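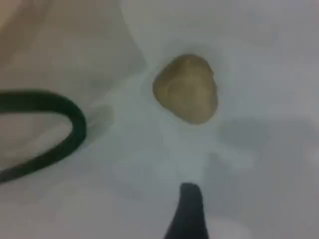

Departamento de Ciencias de la Tierra — Materiales docentes

Inicio | Programa | Capítulos | Glosario | Contacto

Imprimir | Enviar por correo electrónico

Capítulo 3. Los suelos y su formación

El suelo es la capa superficial de la corteza terrestre en la que se mezclan fragmentos minerales, restos orgánicos, agua y aire. Se forma muy despacio. En el valle de Rusura, cuyo perfil se estudia al final del capítulo, el horizonte superior tardó 3000 años en alcanzar su espesor actual.

El punto de partida es la roca madre. Los cambios de temperatura la agrietan y el agua que se congela en las grietas termina de separar los bloques. A esta fragmentación se la llama meteorización física. La meteorización química, en cambio, altera los minerales: los feldespatos, por ejemplo, se transforman en arcillas. Ambos procesos suelen actuar a la vez, aunque en climas fríos y secos predomina el primero.

Las plantas intervienen desde muy pronto. Los líquenes se instalan sobre la roca desnuda y segregan ácidos débiles; después llegan los musgos y las hierbas, cuyos restos forman el humus. Lombrices, hongos y bacterias lo descomponen y lo mezclan con la fracción mineral.

La ladera de Bralto muestra bien el efecto del relieve. Un deslizamiento ocurrido en 1696 dejó la roca al descubierto en la parte alta, y allí el suelo sigue siendo delgado y pedregoso. Al pie de la pendiente, donde se acumulan los materiales arrastrados, es profundo y se cultiva.

3.1 Los horizontes del suelo

Un corte vertical del terreno deja ver varias capas —los horizontes— que se distinguen por el color, la textura y el contenido en materia orgánica. Se nombran con letras mayúsculas, empezando por la superficie.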